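Robot teleoperators wanted, Lalulstead lab

Skiltness needs 3 people from January. You drive the arm by remote, show it the task, reset, go again. Same pick maybe 109 times before lunch, so patience helps. No coding. Gamers welcome, so are knitters. Training is 2 days, paid. Shifts over 3 hours get a proper break.

Must be ok standing, and fine with beeing told to redo a take. 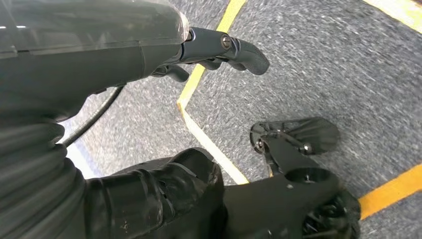 Pay is hourly, same rate for everyone. Send a few lines on yourself, no resume needed, to Sanaa Bouzid by Nov 4, 2021. Questions abuot shifts, ask Abdelghani Lamrani.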